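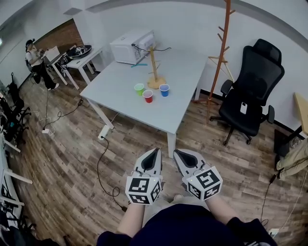 The cup table with both grippers up, marker cubes facing out.

I promised a post on how I look after the handheld grippers, and it has been sitting in drafts since April. Marlene Reinholz asked me again this week, so I am finishing it.

We run the pair as one station. The task on the table changes but the upkeep does not. Lately it has been cups and the mug tree, with the microwave and a straw on the same table.

I start with the marker cubes. The tracking depends on them, and they get dirty faster than you would think. I wipe each face with a dry microfiber cloth. If there is a greasy thumbprint I use a barely damp cloth and then the dry one. No alcohol. I used it once and the black started to lift at one corner, and I had to print and glue a new set. While I am there I push on each cube with a finger. It should not move at all. If it does, I tighten the screws behind it and the calibration has to be done over.

Next is the jaw travel. I open and close each gripper 80 times, slowly, and listen. A dry click near the end of the stroke means the slide needs cleaning. I take the shell off, brush out the lint, and put one small drop of light oil on the rail. The left one needs this more often than the right. I don't know why. Kobe Vandenberghe thinks I squeeze harder with that hand.

Then power. The green light should come on and stay on. If it blinks, I reseat the battery before I try anything else, and most of the time that is the end of it. The one time it wasn't, the contact spring had gone flat. I bent it back out with tweezers and ordered 2 new ones from Skundano. They took two weeks to come. The bent one is still in there and working, so the new ones are in a drawer.

Calibration goes last. I sit where I will be working, hold both grippers forward at chest height, and keep still for five seconds while the software finds the cubes. Then I turn each wrist slowly both ways. If one side drops out, I check the lighting first. Glare on a cube face will do it, and tipping the gripper a little is enough to tell.

After that I do a few practice picks with the plastic cups. They are light and they show a weak grip right away. If a cup slips down when I lift it by the rim, the pads are worn and I change them. I change both sides together, even if only one looks bad.

The job on my list now is the cords on the floor. I want the power strip fixed to the underside of the table, with one cord running down the leg. Kobe has the brackets and I have the drill, so it should get done next week.

Posted 12/12/19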